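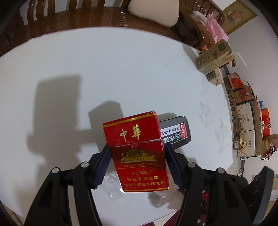 Re: [wilville-residents] Shared refill shelf – do we want a second year?

From: Floor Postma
Date: 12 Sep 2024
Filed under: List archive > Shops & Services
Print this message | E-mail this message

Ceren wrote:

> Hello all. The refill shelf trial ended in August and I think we can call
> it a success. We sold 1340 refills over the year, and that means 1340
> bottles and tubs kept out of the bins. Tokarz have offered us a second
> year on the same terms, with a bigger rack and four new products. They
> need an answer by the end of the month. Unless there are strong
> objections I will tell them yes.

I wouldn't call it a strong objection, but I do have one, and I'd like it read before anyone tells Tokarz yes.

The 1340 is a sales figure. It comes from Tokarz, and it counts how many times somebody pressed the button on the dispenser and paid. A refill only saves a bottle if the person brings one back. I used the shelf most weeks and I saw plenty of people take a new bottle from the box underneath, fill it, and go home with it. I did it myself twice when I'd forgotten mine. The invoices Ceren sent round in the spring show we bought 1002 of those bottles. I have not seen a figure for how many were left over at the end. If most of them went out of the door, then we have swapped one kind of plastic bottle for another, slightly thicker kind, and paid for the privilege.

I may be wrong about this. It would be easy to show me: look in the store cupboard and count what remains.

Then there is the price. The washing-up liquid is sold to us as cheaper than the supermarket, and per bottle it is. Per wash I doubt it. It is thin stuff and I use nearly twice as much. Tokarz compare theirs with the dearest brand on their leaflet, and I notice they leave out the shop's own label, which is what most of us bought before. The laundry powder I have no quarrel with. It does what it should and I would be sorry to lose it. 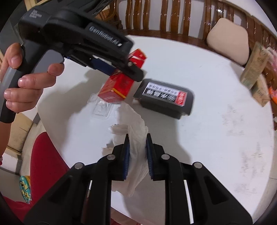

The rack is a different matter. A bigger one has to stand somewhere, and the only free wall in the hall is the one by the side door, where the prams go. Last winter there were complaints about the prams, and before that about the bikes. I can't see who would move what. Potum, as I understand it, tried the larger rack at their place and went back to the small one after 24 weeks. I heard this second-hand so please don't quote me, but someone should ring them and ask why before we sign.

The terms also bother me. "The same terms" sounds harmless, except that the first year was a trial and we could stop with a month's notice. Page three of the draft says the second year renews by itself, and that leaving early costs 100 pounds a quarter for whatever is left. Perhaps that is normal. It wasn't in Ceren's summary, and I only found it by opening the attachment, which I suspect few people did.

What I would like is a short delay. Ask Tokarz for six more weeks on the trial terms. They will grumble, but they have a rack to sell and we have one to refuse. In that time we could find out:

- how many new bottles are left
- what Potum have to say
- whether the renewal clause can come out
- who is going to wipe the thing down, as at present it is Ceren and whoever feels guilty

On that last point, I do know how much work she has put in, and none of this is aimed at her. The shelf was tidy and the money added up every month – more than can be said for the tea fund.

If the answers are good I will vote yes, and take a turn on the cleaning list. If we can't get the answers, then I would keep the powder, drop the liquids and leave the wall to the prams.

Floor

Print this message | E-mail this message

Recent messages on this list
Side door sticking again
Tea fund: who has the tin?
Refill shelf – opening hours in August
Bikes in the hall (was: Prams in the hall)
Glass collection moved to the far gate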